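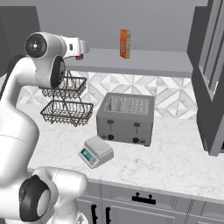 The plaque at Urlow said the well was dug in 1672 and had never run dry. My aunt read it aloud, twice, and paid the man for two cups.

"It cures the knees," he said.

I asked whose knees. He waved toward the road to Skitis, where I suppose they all walk around cured.

"Up to 200 people a day in October," he said.

There was a garden hose behind the wall, running uphill to a tap. My aunt saw me looking at it and drank hers anyway. Then she drank mine, and took the 48 steps back to the bus without the handrail.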